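Bench Rules FAQ – Packing and Bagging Stations
Biltness site, Mirkinton
Last revised 2024-03-11

Who wrote these rules?
Mostly Nicanor Carrasco, with edits from everyone who has ever broken one. Complaints go to him. Praise can too, though the inbox isn't set up for it.

Do I really have to read the whole thing before my first shift?
Yes. It takes less time than the safety quiz, and the quiz is taken from it.

What counts as one attempt?
An attempt starts when either arm leaves its rest pose and ends when both are back. If you stop halfway to answer your phone, you've made a failed attempt. Log it as one. The Wada set has 2,882 attempts in it and 143 are marked failed, and we trust it more for those 143.

Can I reach in while the arms are moving?
No. Pause first, wait for both arms to hold still, then reach. "I was quick" has been tried.

The item fell over. Can I just stand it back up?
Only after you've ended the attempt. Fixing things in the middle and calling it a success is how we lost most of a week in November.

Who decides the packing order?
The order card does. Heavy and upright things go in first, boxes after, anything soft last. If you think the card is wrong, you may well be right – write it on the sheet and follow the card anyway.

How full can a bag get?
Stop at the rim. Nothing should need pushing.

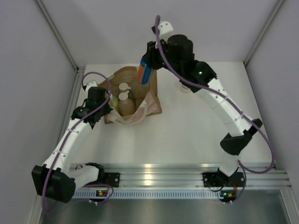

When is it okay to let go of an item? We get this one more than any other, usually from people who have just let go too early. The rule is that the item must be inside the bag and touching something solid before the gripper opens. A box still tilted in the gripper over the bag, with two pump bottles already in the left half, is not there yet. Bring it down into the open side, clear of the pump heads, and then release. Dropping it from above counts as a failure even if it lands nicely.

Can I reuse a paper bag?
Until it tears or stops standing open without help. Wrinkles are fine. Tape is not.

Where do the cables go?
Wherever they can follow the arm through its full reach without pulling tight. Run the slow sweep at the start of each shift and watch them the whole way.

Does any of this apply to the Irnelis stations?
All of it except the order cards. They have their own, in a smaller font.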